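工作笔记:靛蓝发酵缸,十一月
记录人:Iolo Humphreys
地点:Clarnmont 染坊,后间

早上八点

昨天晚上离开的时候,7号缸的表面还有一层紫铜色的膜,中间有一团蓝色的泡沫。今天早上打开盖子,膜还在,但是泡沫塌了一半,颜色也变灰。我用玻璃棒在缸边轻轻推开膜,下面的液体是黄绿色,偏黄少一些,偏绿多一些。上个星期它比现在更黄。

气味:有一点甜,有一点像旧的稻草。没有臭味。Mwanaisha 说她闻到一点酸,我闻不出来。以前我们也有这样的分歧,通常她是对的,所以我把她的意见写在这里。

试纸的颜色比前天浅了一格。也就是说碱性在下降。麸皮发酵的时候会产生酸,这是正常的,但是下降的速度比我预期的快。前天晚上我加过一次麸皮水,可能加得太早了。

缸里的温度是正常的。电热毯没有问题。但是后间的窗户昨天晚上没有关好,靠窗的那一面缸壁摸起来凉。我把窗户关了,并且在缸的外面又包了一层旧毛毯。

早上的试染

按照老办法,先剪一小块棉布,充分浸湿,拧干,放进缸里,慢慢数到一百,然后拿出来在空气里打开。

第一块:拿出来的时候是绿色,很均匀。变蓝的过程很慢,喝完一杯茶它才完全变蓝。干了以后是比较浅的蓝,有一点灰。
第二块:同样的布,浸两次,中间充分氧化。颜色深了,但是灰的感觉还在。
第三块:Mwanaisha 用的是她带来的苎麻。苎麻的颜色反而好看,干净,有一点绿的底子。她很高兴,我有一点嫉妒。

我的判断是:缸里还有足够的还原靛,细菌也还活着,但是它们累了。灰色的原因我不能完全确定。有两个可能。一个是碱性太低,有一部分靛白没有溶解好,只是附在布的表面。另一个是缸底的沉淀昨天被搅起来了,没有等它落下去就开始染。昨天下午 Collado 的客人来参观,他们每个人都想搅一下,我没有办法拒绝。

为了区分这两个可能,我把第一块布剪成两半,一半用清水洗,一半用温的肥皂水洗。如果肥皂水洗掉很多颜色,那么多半是附着的问题。

上午十点半

洗完的结果:肥皂水里掉了不少蓝色,水变成像淡墨水一样。清水的那一半几乎不掉。两块晾在一起看,肥皂水洗过的那一半更浅,可是颜色更干净,灰的感觉没有了。所以至少有一部分灰色是浮在表面的东西。这个结果支持第一个可能,但是不能排除第二个,沉淀的颗粒也会被肥皂洗掉。我应该在搅动以前另外染一块作对照。没有想到,下次要记住。

Mwanaisha 看了以后提出一个意见,我觉得很重要,抄在这里:"你每次只看试纸,可是你没有看膜。膜碎的时候是什么声音?"我起初以为她开玩笑。后来我们一起把耳朵靠近缸,她用玻璃棒推膜,确实有很轻的、像湿纸一样的声音。她说健康的缸,膜是韧的,推开以后会自己皱起来;缸累的时候,膜像粉,一推就散。7号缸今天在两者之间。我以前的笔记里从来没有记录过膜的韧性,从今天开始增加这一栏。

关于调整的办法,我们讨论了很久。她主张什么也不加,让缸休息,盖好,保温。我主张先补一点石灰,把碱性提起来,然后再休息。最后的决定是折中的:补石灰,但是补得少,分两次,中间隔一夜。

称石灰

我们现在用的消石灰是夏天从 Pondumley 买的那一袋,袋口一直用夹子夹着,里面还是松的,没有结块。我先称了一份,用温水调成糊,再用缸里的液体稀释,沿着缸边慢慢倒进去。不能直接把粉撒在膜上,那样会在表面形成白色的硬块,沉下去以后很难散开。去年我做过这样的错事,后来捞了一个下午。

搅动的时候要慢,贴着缸壁走,让中间形成一个漩涡,最后把泡沫收到中间。不能把空气打进去。我搅得还是太快,手腕放松得不够。Mwanaisha 搅的时候几乎没有水声。

午饭以前写一件关于工具的小事。称石灰的勺子今天找不到,我差一点去茶水台上拿一把。请大家都注意:茶水台的餐具是吃饭用的,白杯子里的银色金属勺子和蓝色收纳架里的白碗,都不可以拿到后间来。石灰是强碱,染料也洗不干净。后间的勺子已经用油漆在柄上画了红线,用完请挂回水池上面的钉子。今天那把勺子最后在麸皮桶里找到,是我自己放进去的。 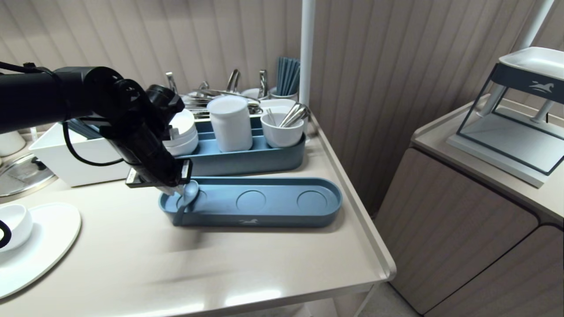
麸皮和喂养的问题

我想把喂养的事情写清楚一点,因为新来的同事问过我好几次,我每次的回答都不一样,这对他们不公平。

麸皮的作用是给细菌吃。细菌吃了以后,缸里的环境变成还原的,靛蓝才能变成可以溶解的形式,进入纤维。细菌吃东西的时候同时产生酸,酸把石灰和灰水的碱消耗掉。所以喂得多,缸就活泼,可是碱性掉得快;喂得少,碱性稳定,可是缸慢慢睡着。喂和补碱是一对,要一起考虑。

我们的办法是把 400 克麸皮放在大锅里,加水煮开,小火煮到变稠,放凉到和缸一样的温度,然后倒进去。这是大缸的用量。小缸要减少很多,具体减多少,要看缸的样子,我没有一个可以放心写下来的比例。

温度要特别小心。有一次我没有耐心,麸皮还是很热就倒进去,超过 40 度很多,结果缸安静了好几天,膜也没有了。后来它自己恢复了,但是染出来的布一直偏灰,到最后也没有回到原来的颜色。Mwanaisha 一直说那个缸是生气了。我不太相信缸会生气,不过在笔记本里我也找不到更好的词。

还有米酒的问题。有的书上写可以加酒,有的书上写可以加糖浆或者蜂蜜。我们试过一次糖浆,缸很快就活泼起来,泡沫很漂亮,第二天就酸了。对我们这样的小染坊来说,麸皮比较慢,慢就容易看清楚它在做什么。

关于 Droltermont 的订单

订单是一批棉麻混纺的围巾,客户要中等深度的蓝,要求每一条之间的差别小。原来的计划是用7号缸在这个星期染完。现在我觉得应该推迟。

理由写下来给大家看。灰色的问题没有解决以前,单条围巾也许好看,可是放在一起会看出来早上染的和下午染的不一样。而且围巾比试布厚得多,进缸的时候会带进去很多空气,对一个累了的缸是很大的负担。

Mwanaisha 建议先染窄边的样布,用和围巾一样的料子,每天在同样的时间染一条,挂在墙上比较。如果连续几条看不出差别,就可以开始。我同意。样布的料子还有,放在楼梯下面的纸箱里,已经精练过了,但是没有写日期,我会重新煮一次。

我给客户写了信,解释发酵缸需要休息。信写了两遍,第一遍太长,讲了太多细菌。第二遍只写了会晚一些,以及为什么晚一些对颜色有好处。对方还没有回信。

精练的小记录

下午一边等一边煮料子。碱用得不多,加一点中性皂,保持微微沸腾。煮出来的水是茶色,比我想的深,说明上一次没有煮透。如果直接拿去染,很可能会花。换水再煮,第二锅水的颜色就浅了。漂洗的时候水滴在布上马上就渗进去,不停留,这样才算好。

有一个角落渗得慢,我在那里用棉线缝了一个记号,想看看染了以后会不会显出来。

下午五点

再看缸。膜重新合起来了,早上推开的地方已经看不到痕迹。颜色是紫铜色,靠近缸壁的地方有一点彩虹。中间有几个新的小泡沫,蓝色的,不是灰色的。试纸回升了半格。

膜的韧性(新的一栏):推开以后慢慢皱起来,边缘还有一点粉。写作"中等"。

没有再试染。我很想试,布都浸湿了,又拧干挂起来。Mwanaisha 已经把盖子盖上,并且在盖子上面放了一块砖。

按照计划,缸要这样安静地放 16 个小时多,然后明天早上做第二次的石灰。如果那个时候试纸已经到了平时的颜色,第二次就不加了。

需要注意的事情,给明天早班的同事:
- 打开盖子以后先看,先闻,先推膜,写下来,然后再搅。
- 搅动以前染一块对照的布,这次请不要忘记。
- 窗户的插销坏了,要往上提一下再推。
- 后间水池的热水很慢,调石灰的温水请提前接。
- 晾布的竹竿有一根裂了,会勾线,我用胶带缠了,暂时不要挂苎麻。

另外一点想法,不成熟

我一直把发酵缸当作一个反应来记录:碱性、温度、时间、用量。这样记录有好处,别人可以看懂,我自己过几个月也可以看懂。可是今天看三块试布的时候,我发现我在笔记里几乎没有写过颜色本身。"浅蓝,有点灰",这句话在本子里出现过很多次,每次的颜色其实都不同。汉语里关于蓝的词很多,月白、缥色、群青、藏青,我查过字典,但是不敢用,怕用得不准确。Mwanaisha 的办法比较简单,她把布剪一个小角钉在本子上,旁边什么也不写。

我今天也钉了。钉书机用完了针,第三块是用线缝的,所以那一页现在有点厚,本子合不平。

苎麻的那个角落,在晚上的灯下面看是偏绿的,在早上的窗边看是偏蓝的。要不要规定看颜色的时间,以后和大家商量。

附:第二天早上九点补记

膜完整,推开有声音。试纸到了平时的颜色,第二次石灰没有加。对照布先染,后搅。对照布颜色干净,搅动后静置一会儿再染的那块稍微灰一点,差别很小,要两块放在一起才看得出来。所以沉淀也有责任,昨天我怪碱性怪得太多了。肥皂水洗过以后还要再比较一次,布现在还没有干。

样布第一条已经下缸。缝了棉线的那个角落目前看不出区别。

分享 40　收藏 16

评论

竹里:我家的缸也是灰,一直以为是水的问题。请问你们静置多久再染?我一般搅完就等不及了。

Mwanaisha Kinyua:补充一句,砖是洗过的。还有那天的酸味,第二天就闻不到了。

阿蓼:颜色的词大胆用吧,月白我们自己也说不准。小布角最好写上日期,我有一整本布角,现在完全不知道是哪一缸的。

蓝布围裙:请问灰水和石灰可以一起用吗?我的草木灰存了很多,舍不得丢。

最近的笔记
苎麻精练:煮透和没有煮透的比较
缸底沉淀要不要捞
Collado 来访时的问题和回答
冬天怎么给缸保温
柿漆型纸的第一次失败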